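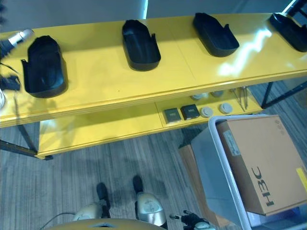

**Figure 1.** Black parts spaced out on the yellow upper surface before counting.

### 3.2 Staging of molded parts

Layout was studied at the Altside site, where black molded parts are set out on a two-level yellow bench and moved to a floor bin. The parts are elongated and nest poorly, so the staging rule asks for a gap between neighbors. Over the June trial 2341 parts were handled in lots of 600.

The lower level is reserved for small items, which are kept apart from the molded parts at all times.
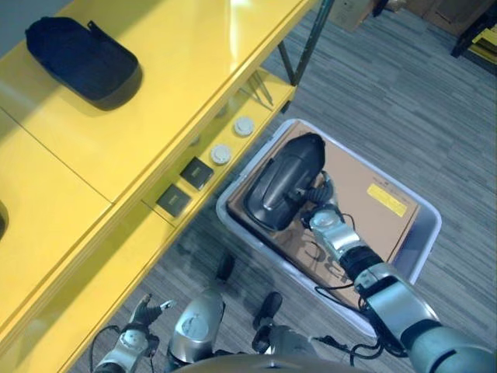 Hivitz objected at the review that a shared bench invites mixed lots, and that the lower level should be cleared before each transfer. We kept it in use, as clearing it lengthened every lot.

Orientation was left free in the first half of the trial.
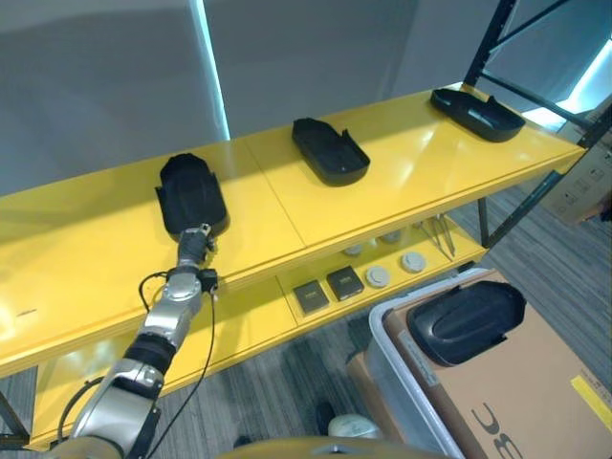 Free orientation has a cost in bench length. A part laid at an angle takes up more of the edge than one laid square to it, and the loss grows with each part added. The three parts on the upper level here all lie at an angle, and a fourth would have to be fitted to them. Later lots used a fixed orientation - long axis toward the wall.

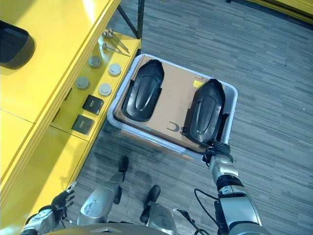

**Figure 2.** Two parts on flattened cardboard in the white floor bin.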